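Brown paper on the big table

July 9, 2026

For a long time I was looking for a good surface for our sorting table, and I want to write down how I solved it, because two readers asked me.
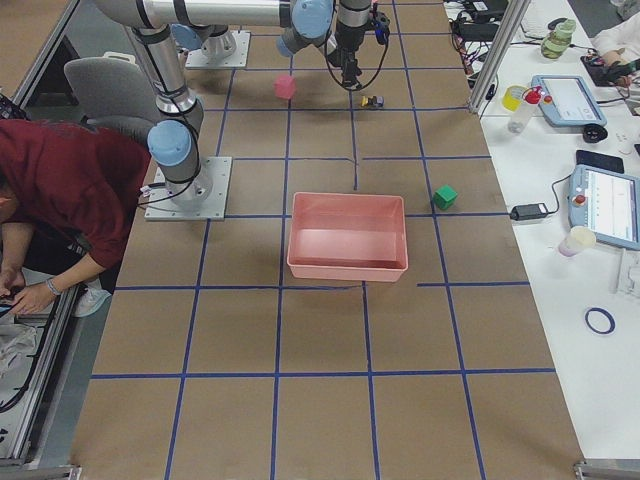 First I tried a plastic tablecloth from Trusby. It was cheap but it was shining too much under the lamp, and it slid every time when somebody leaned on it. Then my friend Máté Hajdu told me to use simple kraft paper, the brown one for parcels. I bought a roll of 40 meters and I think it will be enough for years.

The paper must be pulled very flat before you tape it. I did it alone the first time and got a big wrinkle in the middle, so I had to begin again. With two people it takes maybe fifteen minutes.

For the grid I used dark blue tape. I like this color on brown, you see the lines well but they do not hurt the eyes. My squares are not perfect. I measured the first two lines with a ruler and the others I made by eye, so please don't come with a ruler to check me :)

On the table we keep only small things: colored cubes, a little yellow toy car, and one pink bin where everything goes at the end. I wanted a bin with low walls at first, but I did not find one in a color I liked.

The tape comes off the paper badly. If you put a line in the wrong place, you will tear the brown surface when you remove it. I press it very lightly until I am sure, and only then I go over it with my thumb.

Next I want to try the thicker paper from Carroll. If somebody used it already, please write me if it stays flat in July, when the air is so humid.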